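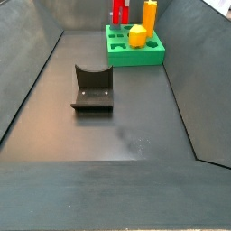

Freya Lambert wrote in to say that a bin is a bin and she couldn't see why it needed an article of its own. Well, Freya, I've kept one under my workbench in Drundgate for years, and I could go on about them all day (my family will tell you I do)!

A storage bin, in the sense I mean, is an open box with a flat floor and four walls, made for holding loose things where you can get at them. Some people say tub, some say tray, and my neighbor in Darkisberg insists on "tote," though to me a tote has handles. The shallow kind is my favorite by a mile. You can see everything in it, and you don't lose a screw under a heap of cable ties.

Walls. On a lot of bins they slope outward toward the top, and people grumble that this wastes floor space. It does, a bit! But sloped walls let empty bins nest inside each other, and a stack of 4 takes up hardly more shelf than one. Straight-sided bins pack tighter when full and are a pain when empty. Pick your misery.

Color. Gray is the old standby for workshops, and a dark gray one hides grease nicely. It does show pale dust, especially on a smooth floor, so keep a dry paintbrush handy for the corners and the seams along the bottom.

What goes in one? Brackets, hinges, plugs, the odd holder you took off a wall and mean to put back. Colin Lockwood sorts his by job, one bin per job, and I sort mine by size, and we've argued about it every Thursday since the Koller catalog dropped the small dividers. I still have 2 of those and they're not for sale.

Sizes are a mess, by the way. My Amura is sold as a 405, and I took that for the length in millimeters until I put a tape on it. Measure your shelf first, then the bin, rim included.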